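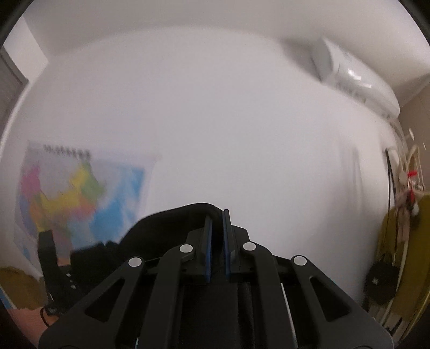
Hindham Place Names

A list of place names from the parish of Hindham and the four parishes that touch it, with the spellings found in old records, the source of each spelling, and a point on the modern map where we could find one. The list is kept as plain CSV files so that it opens in any spreadsheet program.

Version 4, released November 4, 2018.

What is in the files

names.csv has one row per place. A place can be a village, farm, field, lane, stream, bridge, wood or well. Each row has an ID that does not change between versions, the spelling used today (or the last spelling we found, if the name is out of use), the type of place, and the parish.

spellings.csv has one row for each time a spelling turns up in a source. There are usually several rows for each place. Holetcombe has the most, with Holecumbe, Hollitcomb, Hulletcombe and Holet Coombe all in use within the same century.

sources.csv lists the estate maps, rent books, court rolls and church registers that were read. Each has a short code, and the code is what you will see in spellings.csv.

points.csv gives latitude and longitude in decimal degrees. Places with no known location are left out of this file, so do not expect it to match names.csv row for row.

Columns in spellings.csv

place_id – matches names.csv
spelling – exactly as written in the source, including capitals
year – the year of the document, or the first year if it covers several
source – code from sources.csv
page – page, sheet or folio number, blank if the source has none
reader – initials of the person who read it
sure – y or n

A row marked n in the last column means the reader could make out most of the word but had doubts about one or more letters. Please keep these rows if you copy the data, and keep the mark with them. Rows from the Dallthorpe rent books have more n marks than the rest, as the ink has faded badly on the outer edges of the pages.

Abbreviations in the sources have been left alone. If a clerk wrote "Dallthp" then that is what the row says. 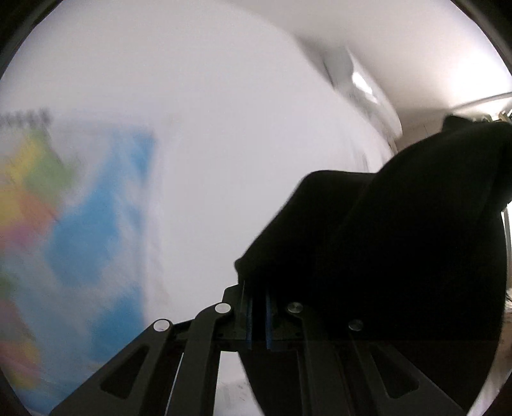
Maps and locations

Points were placed by comparing the estate maps with modern mapping. Streams, church towers and parish boundaries were matched first, and the fields were worked out from those. A field point sits near the middle of the field as drawn on the oldest map that shows it. A lane point sits at the end closest to the nearest church, whichever parish that church is in.

The error column in points.csv is in meters. The largest value allowed is 300. Anything worse than that was dropped from the file and the place was treated as not located.

Hedges on the Dallthorpe side were moved when the lower meadows were drained, and many small fields there were joined together. Where two or more old fields now lie inside one modern field, each keeps its own row and its own point. We have not tried to draw field outlines. Ívar Brøndum has started on them for Hindham parish and they may appear as a separate set of files.

Known problems

Two different farms were both called Overlea before one of them burned down. We have split the spellings between them by date and by tenant where a tenant is named. Some of the rows could be wrong.

Stream names change along their length. Each named stretch is a separate place, and nothing in the data yet says which stretches join up.

Years before 1,000 do not appear. A few names are surely older, but we have no local document to show it.

Accented letters are saved as UTF-8. Some older spreadsheet programs will garble them unless you pick the encoding when you open the file.

Changes since version 3

Added the Holetcombe court rolls, read by Jacqueline Marty.
Fixed swapped latitude and longitude for places on the eastern boundary (thanks to Min-kyu Won for the report).
Renamed the column "certain" to "sure" so that it matches the printed forms.
Removed duplicate rows left over from the June merge.

Using the data

You may copy, change and share these files for any purpose as long as you name the Hindham Place Names list and give the version number. Scans of the original documents are not included and belong to the offices that hold them.

Corrections

Send corrections to Lefteris Gavalas with the place ID and the source code. If you are adding a new spelling, include the page number and the word before and after it on the page, so that a second reader can find the spot. Tài Khúc checks new rows against the source before they go in. Corrections to points should say which map was used.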